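Drurnville Towpath, Tralham to Dreneck
15 August 2021

The lower trailhead at Tralham has a gravel lot, a portable toilet and a map board that still shows the old route along the mill race. Ignore the board. The race section closed when the bank slumped, and the path now leaves from the back corner of the lot, behind the recycling bins. It is signed in one direction only, so people walking in from Dreneck tend to miss the turn and end up in the lumber yard.

I walked it end to end with my daughter, who is 4. We left early, with the sun still behind the ridge, and carried more water than we needed. The surface is packed gravel for the first stretch, then dirt with roots. A jogging stroller would manage the gravel. I would not take one past the first footbridge.

The grade is flat, as you would expect on a towpath. The only climb is at the lock, where the path goes up a short ramp with a handrail on the canal side. The rail has a gap under it large enough for a small child, and the drop to the lock floor is serious. Hold hands there. The rest of the canal edge is shallow and thick with reeds.

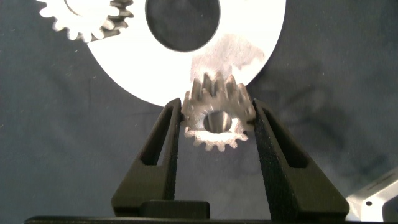
2 min read

Past the lock the trees close in and the temperature drops. In August this is the best part of the walk. There are two benches, one of them usable. The canal holds water here year round and we saw turtles on nearly every log, along with a green heron that let us get fairly close before it moved to the other bank. My daughter wanted to throw rocks. I made her wait until we were past the turtles, and she held me to it.

The stone mileposts are worth looking for if you have someone small who needs a reason to keep going. They sit on the side away from the water and most are half buried. Number 47 is the easiest to read. The one after it has sunk so far that only the top of the first digit shows.

At the Mitsotakis-Vlachou bridge you have a choice. Staying on the towpath takes you straight into Dreneck, with a dull section beside the county road and no shade. Crossing the bridge puts you on a meadow loop that comes back to the canal farther up - longer, but quieter. We crossed. The meadow had been mowed recently and the loop was easy to follow. Check for ticks afterward. I found 2 on my socks and none on her.

The Dreneck end has street parking and a snack window that takes cash. It was open when we got there, and the lemonade was too sweet for me and right for her. We sat on the wall by the boat ramp for a while and then walked back the direct way, on the road section, which was hot. Next time I would leave a second car in Dreneck or turn around at the bridge.

Dogs are allowed on a leash. Bikes are allowed as far as the lock. Phone signal is fine at both ends and poor in between, so save the map before you leave the lot. The portable toilet at Tralham was clean but out of paper.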